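Emthorpe > News > Community

Red shirts folded for Orberg summer run
2024-05-30
Print this page | E-mail this page

The red shirts for the Orberg summer run are now being folded at the Dundik hall in Emthorpe. The run takes place in June, and 1,201 people have put down their names.

Annapurna Acharya, who leads the preparation, said that every shirt is the same red this year. "Last year we had many colors and the people at the finish could not find their own team," she said. The cloth is soft and has a stitched hem, and it is easier to fold when one takes it by the hem first.

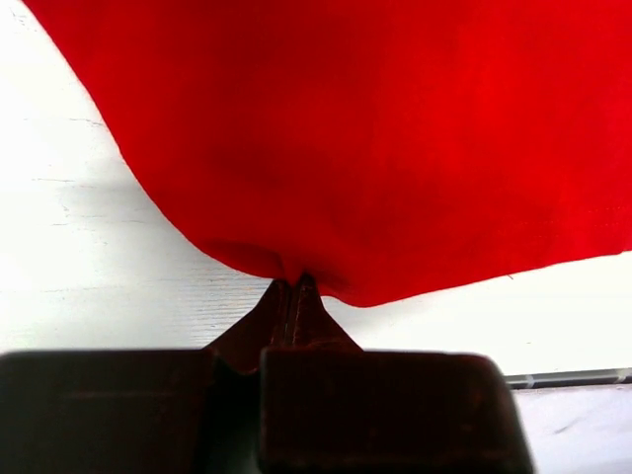

Folding and packing

Each piece is folded flat and laid on a white table. The pieces that wait for their turn stay in a basket. After this the shirts go into bags by size – the small sizes first, as the school teams collect theirs before the others.

Retno Tarigan from the Uddin school said her teams need 143 shirts. She asks parents to send any change of size to the hall by e-mail, and please not by telephone.
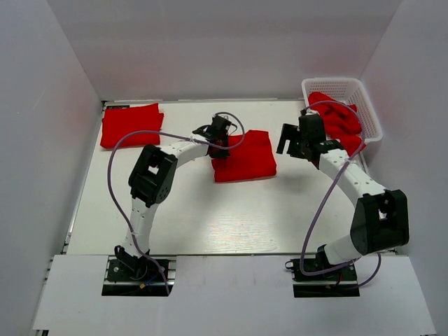

Two folded red cloths on the table, with more in the white basket.

Shirts can be collected at the side door of the hall. Runners should bring their entry letter – a copy on the telephone is also accepted.

Contact | Copyright Emthorpe News | Back to top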